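Sorting Toy Bricks: Common Questions
Rindura play materials help pages. Last updated May 25, 2024

Should I sort by color or by shape?
Color is quicker to start with. Shape is quicker to build from. For a small set, sort by color first and split by shape only when one color fills its compartment.

What kind of tray works best?
A low, open tray with fixed dividers. Rounded corners are easier to wipe out, and a raised rim stops bricks from sliding onto the table. White or another pale color makes small pieces easy to spot.

How many compartments do I need?
For a starter set of 64 bricks, 3 is enough. Leave one free if you can — it gives you a place for odd pieces while you work.

What does a tray look like in use?
Lime-green bricks and a divided white tray: 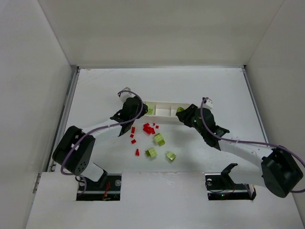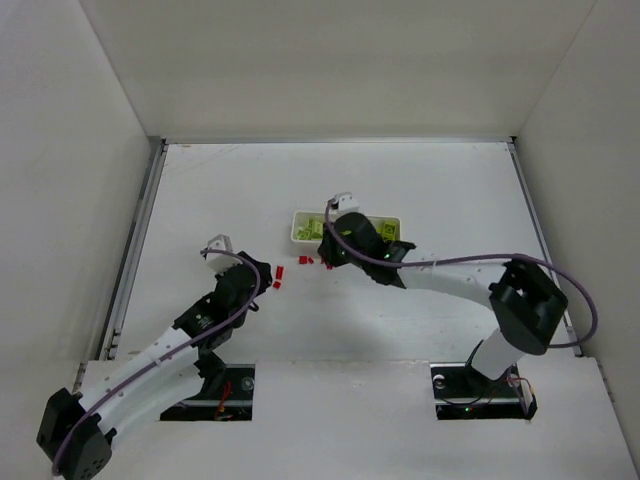
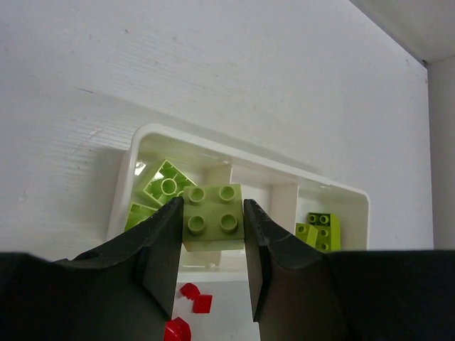
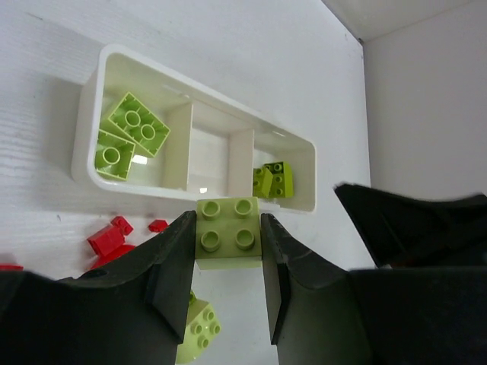 Do bricks need to go in studs up?
No. They can lie any way they land. Turn them over when you need to check the underside for dirt.

Should I pull stacked bricks apart before storing them?
Yes, if you plan to count them. Bricks left pressed together are easy to mistake for one larger piece.

How do I wash the bricks and tray?
Use warm water and a little dish soap. Rinse, shake the water out of the hollow side, and let everything dry on a towel overnight. Do not use the dishwasher or a hair dryer.

Can I mix Rindura bricks with Terix bricks?
They can share a tray, but the fit is looser and tall builds may lean. Keep them in separate compartments.

Can I order replacement dividers?
Dividers are molded in and are not sold separately. Replacement trays will be back in stock in September.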